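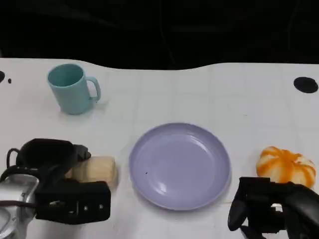
Table 1, place setting: light blue mug, lavender plate, striped pumpkin.

Tabletop Gallery: Walteck Surface, Autumn Pieces

This page covers the small tabletop setups put together at the Bowen workroom for the Zustomham autumn display. The set on this page is a short one. It uses a white table with a faint gray grid, one mug, one plate and one pumpkin-shaped piece, against a dark background. Notes on color, placement and care follow. Larger arrangements, with bowls and linens, are on the Vastell page and are not repeated in this gallery.

Surface
The tabletop is a pale white that leans slightly toward blue. Thin gray lines divide it into rough squares. The lines are light enough to drop out of attention once dishes are on the table, but they are still useful for lining things up by eye. We list the surface as item 119. Wipe it with a damp cloth and dry it at once. Do not use scouring powder – it dulls the finish and takes the lines off with it.

Mug
Light blue, close to aqua, with a matte finish. The inside reads as a slightly darker shade of the same blue. The mug stands toward the back left, handle turned to the right. With the handle pointing in toward the middle of the table, the outline of the C shape stays clear. Matte pieces show finger marks more than glossy ones, so handle the mug by the handle when setting up.

Plate
Pale purple, round and shallow, with a raised rim around a flat center. It is the lowest-contrast piece of the set against the white table, and the rim does most of the work of separating it from the surface. Light from a low angle will put a bright patch on the inner edge. If that patch is too strong, move the lamp before moving the plate. Check the flat part for specks before use. Dark crumbs and lint show up clearly on this color.

Pumpkin
Ribbed and lobed, creamy white, with bright orange streaks running down the grooves. It is placed to the right of the plate and supplies the strongest warm color on the table. The striped pattern is busy, so we keep it away from printed napkins. Store it in the small-parts bin, shelf 19, stem side up, with tissue between it and anything glazed.

Color notes
Blue and lavender sit close together and will look nearly alike under a warm bulb. A neutral bulb keeps them apart. The orange holds up under either. For print, run a test at 100 percent size before ordering the full sheet, and compare the plate color against the piece itself in daylight.

Spacing
Leave at least 2 grid squares of clear table between pieces when repeating this setup. The mug goes farther back than the plate. Placing everything in a single row makes the group look like a shelf.

Next update: December, winter pieces on the same surface.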